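Pivis G2 Parallel Gripper: Liquid Ingress Notice and Finger Cover Kit
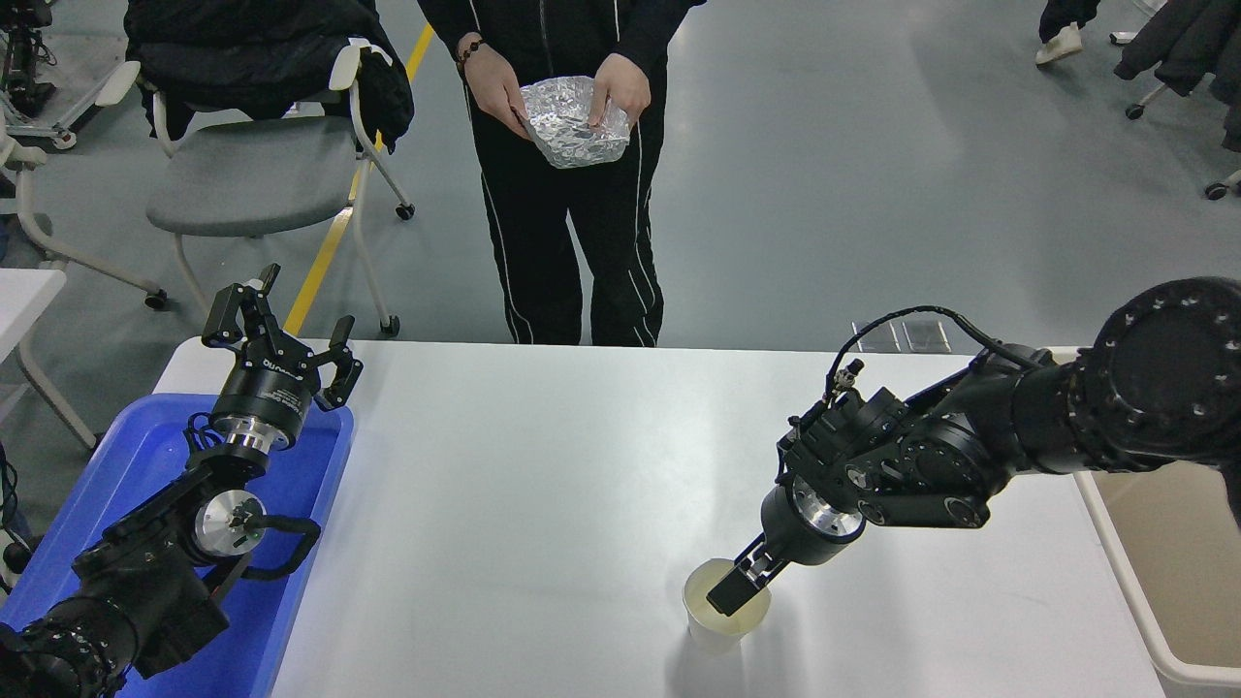 Page last changed: Feb 16, 2022

Applies to: Pivis G2 two-finger grippers with serial numbers 969 to 1,101
Sold and serviced by: Hendbridge
Status: open, kit available

What went wrong

Grippers in this serial range can let liquid in at the base of the fingers. The seal behind the finger mount was fitted with a lip that is too short. When a finger goes into a cup, bowl or tray of liquid, some of it can travel up the finger, pass the seal and reach the position sensor inside the gripper body.

Once the sensor is wet the gripper reports the wrong opening. In the cases returned to us it read closed when the fingers were open, or it stopped partway and would not take a new command. One unit opened without a command while holding a glass jar. The jar broke and no one was hurt.

We have had six grippers back with this fault. Four came from the Skumstead test kitchen and two from Ratanaporn. All six had been used for pouring, stirring or picking up filled cups.

The arm is not affected. The flange ring and the wrist cable do not need to be changed.

How to tell if yours is leaking

Any one of these is enough to take the gripper out of use:

Error 2 on the controller at power-up
Opening value drifts while the fingers are still
Sticky or slow movement in the last part of the stroke
Residue at the base of either finger
Liquid behind the finger mount when the front plate is taken off

A gripper can leak and show no error for several weeks. Sugar drinks and cooking oil take longer to show up than water.

If a finger has gone into liquid

1. Press the emergency stop. Do not try to open or close the gripper first.
2. Keep hands out from under the gripper. It may let go of what it is holding.
3. Move the cup or bowl away once the arm has stopped.
4. Turn off power at the controller and unplug the gripper cable.
5. Point the fingers down and wipe them with a dry cloth, working from the base to the tip.
6. Take off the front plate (2 mm hex key) and look behind the finger mount.
7. If it is dry, refit the plate and run the opening test in the manual. If it is wet, leave the gripper unplugged and contact service.

Do not use compressed air. It pushes liquid further in. Do not dry the gripper with a heat gun, which softens the cable jacket.

On a two-arm station, stop both arms before reaching across the table. The stop on the G2 controller only covers the arm it is wired to unless the link cable is installed.

Finger cover kit

The kit replaces the short seal and adds a sleeve over each finger.

In the box: seal with long lip, two finger sleeves, front plate gasket, four screws, instruction sheet
Color: black
Fits: Pivis G2 only
Tools needed: 2 mm hex key, not included
Cleaning: mild soap and water, sleeves removed
Price: free for serial numbers listed above, including units out of warranty

With the kit fitted, the fingers may go into liquid as far as the line marked on the sleeve. The gripper body must stay above the liquid at all times. The kit does not make the gripper waterproof.

The sleeves add a little thickness to each finger, so saved grip positions for thin-walled plastic cups need to be taught again. Old values will squeeze the cup.

Later units

Grippers numbered above 1,101 left the factory with the long seal. They have no sleeves, and the sleeves can be ordered separately.

Ordering and service

Send the serial number and a short note on what liquids the gripper has been used with. The number is on the back of the gripper body, next to the cable plug.

Kits and orders: Nuanchan Chuensuk, Hendbridge parts desk
Repairs and returns: Craig Crichton, Hendbridge service

Please empty and dry the gripper as far as you can before shipping, and tape the fingers closed.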